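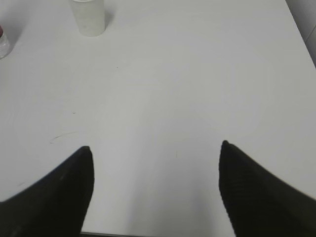 FOR IMMEDIATE RELEASE

Jurkitz Opens Tabletop Repair Service for White Work Tables

BRISACH, September. Jurkitz, a maker of plain work tables for schools, studios and shared offices, will begin repairing and exchanging worn white tabletops this month under the name Dillomora. The service is open to anyone who owns a Jurkitz table, including people who bought one secondhand.

White tops are the company's best seller. They are also the ones customers write in about most often. A thin scratch or a pencil line that would go unnoticed on a dark surface is easy to see on a white one, and so are small specks. Until now, Jurkitz could only offer a full replacement table.

Under Dillomora, customers keep the legs and frame and send in the top. The workshop in Brisach cleans and inspects it, then either refinishes the surface or swaps it for one that has already been refinished. Marks that come off with cleaning are not charged as repairs. Most orders will be returned within 2 weeks of arrival.

Jurkitz tested the service over the past year with Degefa, a company that rents out craft and study rooms by the hour. Degefa had 665 white tabletops in use at the start of the test. Almost 4 in 10 needed cleaning only. The rest had scratches, dents or worn edges and were refinished, apart from a small number that were too badly damaged to save.

"People were ready to throw out tables that had nothing wrong with them except a few marks," Jurkitz said in a statement. "We would like them to try a damp cloth first, then call us. If the top does need work, we can do that without touching the rest of the table."

Degefa said it plans to send tops in on a regular schedule from now on, a few rooms at a time, so that no location has to close. It has also changed how it looks after the tables between visits. Rooms used for drawing are now wiped down at the end of each booking, and cups are kept toward the back of the table, away from the front edge where people work.

The refinished surface is matte, the same as on a new top. Small differences in tone can remain, especially on older tables, and may show up under uneven light. Customers who need an exact match across several tables should mention it when they order so the tops can be finished together.

Customers can choose between 2 ways of sending in a top. They can bring it to the workshop counter in Brisach, or they can book a pickup, in which case a driver brings a flat carton and takes the top away. Tops must be unscrewed from the frame before pickup. Printed instructions for each table model are available at the counter and by mail.

Tables from other makers are not accepted at this time. Prices depend on the size of the top and the amount of work, and are confirmed before any work begins.

About Jurkitz
Jurkitz designs and builds work tables in Brisach. Its products are sold directly from the workshop and through office and school suppliers.

Press contact
Jurkitz Press Office, Brisach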